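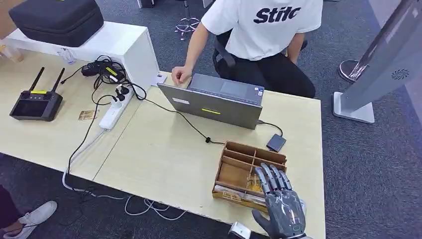

I've been nagging everyone about table rules since September, so I may as well do it in print! Ryan Hebden and I finally got ours down to one side of paper, and it's now taped up by the door at Gresivham.

The big one is about who sits where. If the hand is live, you stay on the far side of the table, and you don't reach across for a pen or your phone or (my own weakness) the last biscuit. Ask for a stop, wait until you hear "stopped" said back to you, then reach. It feels daft the first few times and then you stop noticing.

Second, the person on the laptop doesn't start a move without saying so out loud. Sohail Qureshi wanted a beep instead, but we tried it and people tuned it out within a morning — a voice works better.

Third, cables. Anything running across the table or down to the carpet gets checked before we power up, and that includes chargers that have nothing to do with the robot. I'd like them all clipped along the back edge eventually, but we're still arguing about which clips.

New things to pick up go in at low speed for the first 12 tries, whatever they're wrapped in. After that, Dorothy Gosling signs the sheet and you can turn it up. If you think 12 is too many, come and tell me, I'm usually in by ten.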